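Library > Open Textbooks > Materials and Everyday Goods > Chapter 6

Chapter 6. Cork: From Bark to Household Goods

Cork is the outer bark of the cork oak, an evergreen tree native to the western Mediterranean. Many trees form some cork in their bark, but few produce it in layers thick enough to be harvested. The cork oak also survives the removal of its outer bark, provided that the living layer beneath is left unharmed. A new layer then grows, and the tree may be stripped again after an interval of years.

This chapter treats cork as a working material. Section 6.1 reviews its structure. Section 6.2 follows the bark from the forest to the boiling yard, and Section 6.3 covers ground and pressed cork. The case study at the end of the chapter concerns the Irkau works, which changed from bottle stoppers to flooring over a period of 7 years.

Under a microscope, cork appears as a mass of small closed cells filled with gas. The cell walls contain suberin, a waxy substance that resists the passage of water. Most of the properties discussed below follow from this structure. Cork is light, it floats, it can be pressed and will largely regain its shape, and it carries heat slowly. It also grips a smooth surface well – a property of value in stoppers, shoe soles, and table mats.

Only part of each harvest is suitable for natural stoppers. The remainder, together with the waste from stopper cutting, is ground into granules, mixed with a binder, and pressed into blocks or sheets. Products made in this way are called agglomerated cork. They include floor tiles, bulletin boards, gaskets, and coasters, the last of which are often printed with the name of a shop or brand and given away.
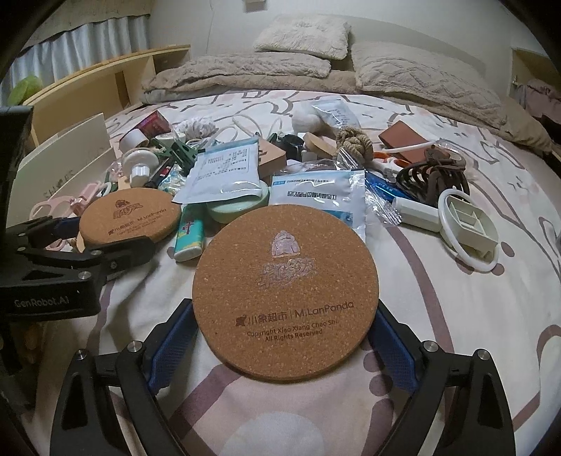
Students at Vesevberg regularly object at this point that ground cork must be an inferior product, being made from what the stopper cutter leaves behind. The objection deserves an answer. Granules of even size give a sheet of even density, and a sheet can be made wider than any piece of bark. For flat goods these are real advantages, and the question of quality turns mainly on the binder and the size of the grain.

The reader should keep two terms apart. Composition cork is bound with an added resin or glue. Expanded cork is heated with steam until the granules swell and hold together by their own substances; it is darker and is used chiefly for insulation. The Văduva tables, reprinted on page 556, list the density of both kinds.

Before beginning Section 6.1, review the discussion of plant cell walls in Chapter 2.

Filed under: Textbooks, Natural Materials, Forestry

Comments

Sisier: The distinction between composition and expanded cork is clear, thank you. Will the solutions to the Chapter 6 exercises be posted?

Reader: The page number for the density tables does not match my printed copy. Is there a newer edition?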